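Envelope week at the Tramville bench

August 31, 2021

So I finally got the envelope job going! If you read my January post you'll know I've been wanting to teach the two arms something fiddlier than stacking blocks, and paper is about as fiddly as it gets. It slides, it springs back, it hides under a gripper right when you need to see it.

The plan is 200 good runs of me driving both arms by hand, saved into Netley (the little recorder program I wrote over winter, mostly in my pyjamas). Then Tak, the learning side, gets to chew on the lot. 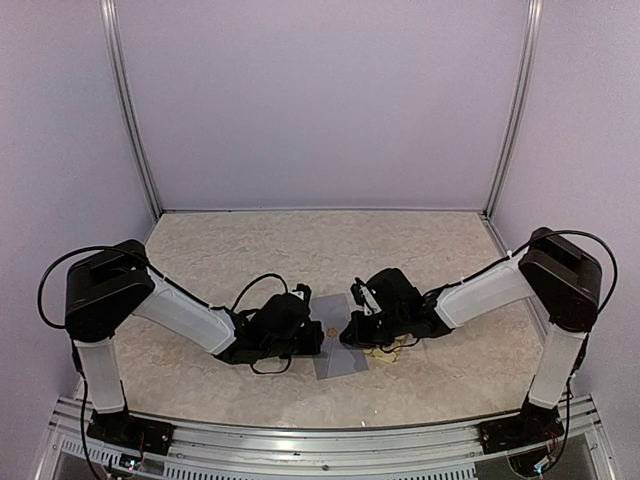 How many runs do you need before it learns anything?
It depends on the job, but for the block stacking I saw the first half-decent behaviour at 99 runs, and it kept getting better after that. Paper will want more, I reckon.

I've been moving things a bit before every run: turn the envelope, shift it back, swap what's lying next to it. My first batch had everything in nearly the same spot and Tak learnt that spot beautifully and nothing else, so out they all went. Bit of a sad evening, that one.

The other thing I'm getting stricter about is hesitating. If I dither over the seal for ages, the recording is full of dithering, and guess what comes out the other end. I bin those now. Dotex, the forum I nick most of my ideas from, is split on this (some folks keep every wobble) and I may go back and try it their way. 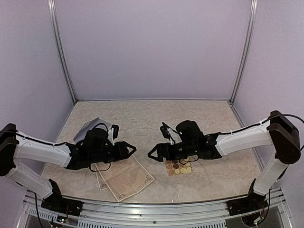
Both grippers empty, with the parchment-style sheets and the coin card on the table.

Still to do: label the keepers, fix the clock drift between the 2 arms, and find a bigger drive.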